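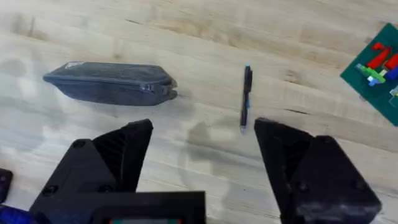

I'll start with the thing I budgeted worst, which was fingers. When Golnar Akbari and I planned the two-arm bench at Skirno, the spreadsheet had one line for "grippers" and I figured we were done! Well, the fingers are a purchase of their own, and you should ask to see them up close before you sign anything. Look at the inner faces first. You want something like those fine ribbed grooves on the left finger, and you want screws you can get at, so that swapping a worn one doesn't turn into a service call. A ballpoint pen is a great test object to bring to a demo, by the way (skinny, round, loves to roll), and so is a zippered pencil case, and neither will cost you a thing.

We got two quotes. Gotbridge wanted 133 dollars for a pair of fingers and Gautam wanted 106, and I spent way too long being pleased about the difference before Parisa Bagheri asked me how many pairs we'd go through in a year. Put 10 pairs in the budget. I had put zero.

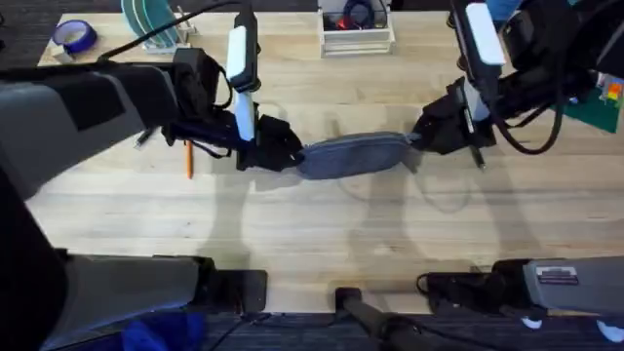 The second arm is where the money argument really gets going, and I've changed my mind on it twice. Omid Hashemi thought we could get by with one and a good fixture. Maybe you can, if all your parts are stiff! Ours aren't. Soft stuff wants an arm at each end, the way the gray-blue pouch is held up over the table there, and even then it sags a bit in the middle. So make a list of what you handle, mark everything floppy, and let that decide. Then price the cable management, please. Those black loops on the right take up space over the table, and our first layout drawing from Grutine had no cables on it at all.

Oh, and clamps. If you're mounting to the edge of a table, measure the edge. I mean go and do it now, I'll wait.
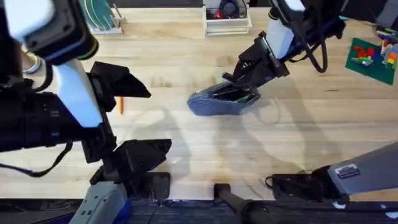
Reach is the number everybody quotes, and I'd worry more about elbow room. Two arms over one table eat up an awful lot of it, and whatever else you keep there has to live along the back, like the dish rack and the white bin and the mat of toy bricks. Bigger objects make it tighter. A shoe with a gripper on it near the heel needs clear space over it as well as beside it, and Kianoush Vahidi, who did our final layout, drew every job with the arm in place before we ordered the table. We went one size up. It cost us almost nothing next to the arms, and I'd spend it again tomorrow.

Share (10) | Comments (2)

Related
Leasing or buying your first arm
What a Grutine layout visit covers
Spare parts we wish we'd ordered in September

Contact the editors | © 2023 | Back to top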